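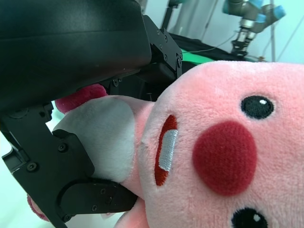
Figure 3. Wrist view with a pink plush toy held in the gripper.

4.2 What the packers did once the arms came

Junine bought the sorting cell to take over the handling of mixed returns: toys, cups, plates, play food. The sales case, as managers repeated it to us, was that staff would be freed for better work. We did not find much of that. Of the 26 packers we followed, 20 spent most of the shift within reach of the cell, fixing what it left undone.

Soft goods took the most attention. In Figure 3 the finger pad presses into the toy and the fleece gives way around it. A packer judges that kind of squeeze by feel. At the cell she has to judge it by eye, and several told us they found this more tiring than lifting. "I used to know my hands were right," said Esperanza Montoya, a packer on the day shift. "Now I watch and guess."

The target was 200 items an hour for the cell as a whole. Human rescues were counted toward it, so the logs credit the arms with work that people did. We asked Gruketti, the integrator, to split the two and were told the software had no field for it. Any claim about output drawn from those logs — including the one in the firm's April newsletter — should be read with that in mind.

Item mix mattered too. A teal mug with a loop handle, a shallow lavender plate and a plush toy each call for a different grip, and all three may share one table. Packers sorted bins by type before loading them, a task that appears in no job description and earned no extra pay. Reginald Ferreira, who ran the floor, called it "just tidying." It took up to 50 minutes of a shift.

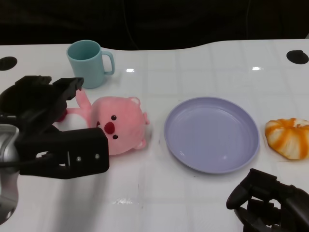

4.3 Pay grades and the new job title

The title "cell assistant" was added with no change in grade. Two packers asked for a review, and neither had received an answer when our visits ended.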